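In praise of the slow light meter

I bought my old Jeko meter at the Wakbridge camera fair last September, from a box of 40 odds and ends, and it has done more for my photographs than any lens I own. It has a needle, a dial and no battery. You point it, you wait, you turn the dial to match - and in that little wait you start looking at the light!

My phone could do the sum faster, of course. But I shot 29 frames on my first roll with the Jeko and 22 of them were worth printing, when I used to be pleased with 7. I'd learned to notice how a grey wall drinks the light and a white door throws it back. 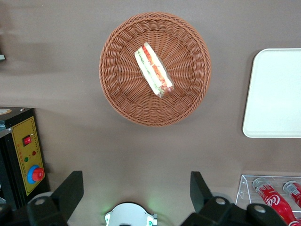

What the needle teaches

People say selenium cells fade, and some do. Check yours against a meter you trust, write the difference on a bit of tape and carry on. Mine reads half a stop low and always has, so I allow for it without thinking.

I'd love to see every beginner handed one of these before they touch an automatic mode. They're small, they're cheap, and they make an overcast afternoon really exciting.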